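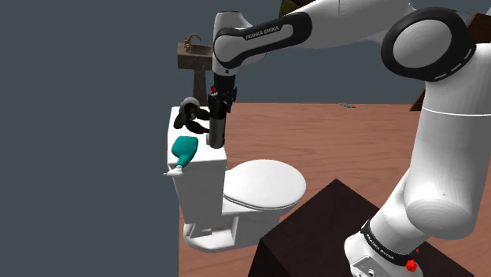

Rongrong Yinさんから、検針票の使用水量が前回より増えているのに家族の人数も暮らし方も変わっていない、漏水を疑う前に自分で確かめられることはあるか、とのお尋ねをいただきました。同様のお問い合わせが続いておりますので、Wirallow水道利用者相談室より、本スレッドにて順にご案内いたします。

---

最初に、検針票の「使用期間」をご確認ください。当地区の検針は2か月ごとに行っておりますが、検針日は前後することがあり、前回と日数が異なる場合がございます。使用水量を日数で割り、1日あたりの水量で比較していただくと、増減を正しく把握できます。前年同時期の検針票がお手元にある場合は、あわせてご参照ください。

---

次に、水道メーターの確認です。宅内の蛇口をすべて閉め、洗濯機、食器洗い機、給湯器、自動散水装置など、水を使う機器が動いていないことをお確かめのうえ、メーターボックスの蓋を開けてください。文字盤の中にあるパイロット(銀色の小さな円盤)が回転していれば、メーターより宅内側のどこかで水が流れています。

---

漏れがごくわずかな場合、パイロットは止まっているように見えることがあります。就寝前と起床後にメーターの数値を控え、その間に水を使わなかったにもかかわらず数値が進んでいないかをご確認ください。赤い針の位置まで書き留めておかれると確実です。電子式メーターの表示方法は機種により異なりますので、蓋の裏面の説明をご覧ください。

---

宅内で比較的見つけにくいのが、トイレの漏水です。便器内へ少しずつ流れる水は音がしないことも多く、床が濡れることもありません。最後に水を流してから時間をおき、便器の水面が揺れていないか、内側の後方に水の筋がないかをご覧ください。乾いたトイレットペーパーを便器内側の後方に軽く当て、濡れ方を見る方法もございます。

---

ロータンク式の場合は、止水栓を閉めてからタンクの蓋を水平に持ち上げて外し、水位をご確認ください。水がオーバーフロー管の先端からあふれているときは、給水側のボールタップに原因があると考えられます。止水栓を閉めたあとも水位が下がっていくときは、底部のゴムフロートの劣化または鎖の絡みが疑われます。

手洗い付きの蓋には、裏側でホースが接続されている製品があります。無理に引き上げないようお願いいたします。

---

止水栓を閉める際は、元の位置まで何回転させたかを控えておいてください。開けすぎると給水の勢いが強くなり、手洗い管から水が飛び散ることがございます。固着して回らない止水栓に工具で力を加えると、配管を傷めるおそれがあります。その場合は作業を中止し、指定給水装置工事事業者へご依頼ください。

---

Tyson Gagnonさんより、節水のためにタンクの中へ水を入れたペットボトルを沈めてもよいか、とのご質問がありました。当相談室ではお勧めしておりません。容器がフロートや鎖に触れて止水不良を起こすことがあるほか、洗浄水量が不足し、排水管の途中に汚物が滞留する原因ともなります。大小の洗浄レバーを正しく使い分けていただくことが、まず取り組みやすい節水です。

---

漏水が見つかった場合の料金についてご説明いたします。メーターより宅内側の給水装置は所有者の管理に属し、漏れた水の分も原則として料金に含まれます。ただし、壁の内部や地中など、通常の注意では発見が困難な箇所の漏水は、修繕の完了後に減額の申請をお受けできる場合がございます。

---

トイレ、蛇口、給湯器など、目で見て確認できる器具からの漏水は、減額の対象外です。先月の窓口でも、この点についてのご意見を複数頂戴いたしました。ご負担が生じますことは承知しておりますが、利用者間の公平を保つための取り扱いとして、ご理解をお願い申し上げます。

---

減額申請に必要な書類は次のとおりです。

- 減額申請書(窓口で配布しています)
- 修繕箇所と内容を記載した工事業者の証明書
- 修繕前と修繕後の写真
- 修繕費の領収書の写し

申請の期限は、修繕完了の日から40日以内です。証明書の発行に日数を要する場合は、期限前に必ずご一報ください。

---

参考までに、昨年度に当相談室へ寄せられたご相談は3,265件でした。このうち使用水量の増加に関するものには、来客や洗濯回数の変化など、漏水以外の事情で説明のつくものも含まれております。ご相談の前に、使用期間中の生活を一度振り返っていただけますと、職員からのご案内も円滑になります。

---

集合住宅にお住まいの方は、修繕の手配をされる前に、管理会社または所有者へご連絡ください。賃貸借契約により、費用の負担者や依頼先の業者が定められていることがあります。Zistesham団地では、共用の止水弁を居住者が操作することはできません。71号棟は弁の位置が他の棟と異なりますので、掲示板の配置図をご確認ください。

---

Mervin Bouchardさんから、夜間に訪ねてきた業者に水漏れの点検を勧められたが、相談室の関係者か、とのお問い合わせがございました。当相談室が事前のご連絡なく訪問し、有料の点検や部品の交換をお勧めすることはございません。職員は身分証を携帯しております。提示がない場合は屋内に入れず、電話にてご照会ください。

---

修繕を依頼される際は、電話口で出張費、見積料、夜間割増の有無をお尋ねになり、作業前に書面で見積りを受け取ってください。ゴムフロートの交換で足りる故障に対し、便器全体の取り替えを勧められたとのご相談もあります。判断に迷われるときはその場で契約せず、別の事業者からも見積りをお取りください。

---

長期間ご不在となる場合は、メーター横の止水栓を閉めてからお出かけください。冬期に凍結のおそれがある地域では、あわせて水抜きが必要です。お戻りの際は止水栓をゆっくりと開け、最初に出る水は飲用以外にお使いください。濁りが続くときは、お早めに当相談室までお知らせください。

---

本スレッドの内容は、2024年3月4日現在の取り扱いに基づいております。減額申請書の様式は7月に改定を予定しており、改定後も旧様式での申請を当面の間お受けいたします。新しい様式は、窓口での配布開始に合わせて当アカウントでもお知らせいたします。

---

個別の使用水量や料金に関するご照会は、個人情報の保護のため、返信欄ではお受けできません。検針票に記載のお客様番号をご用意のうえ、窓口またはお電話にてお申し出ください。お客様番号が写った検針票の画像を返信欄に投稿されますと、第三者の目に触れます。投稿済みの方は削除をお願いいたします。

Wirallow水道利用者相談室
担当:Yuzhen Han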